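Home & Habits

2 min read

I've been putting off the spring clean at Vetholm again, so naturally I spent the weekend reading old paint tins instead. My neighbour Tormod Isaksson swears you should wash everything down before you even think about choosing a colour — he's done 32 rooms that way and I've done two, so I'm listening.
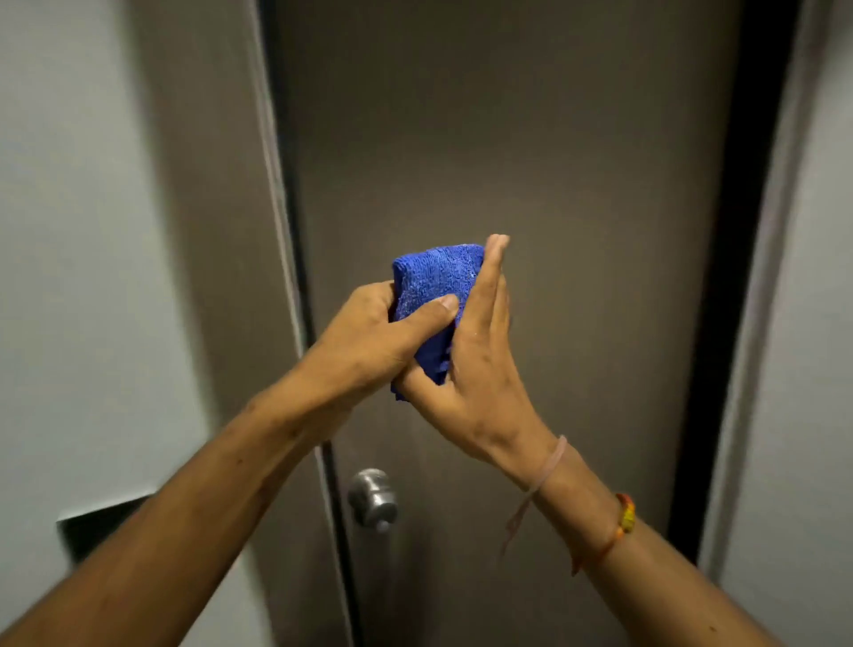 Blue cloth, doorway, elbow grease.

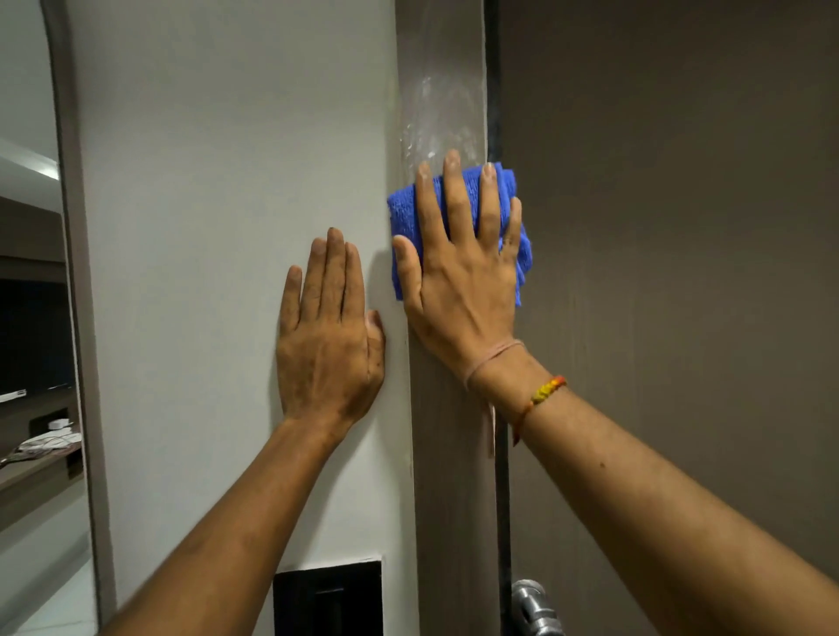

Now, colours! I'm torn between a warm cream for the hall and a mossy green that my sister calls "pond". Tester pots first, I think, and big patches, looked at in the morning and again with the lamps on. I've set aside about 100 pounds for the lot, brushes included. Send me your hall colours, especially the ones you regret!

Last updated: 5 March 2025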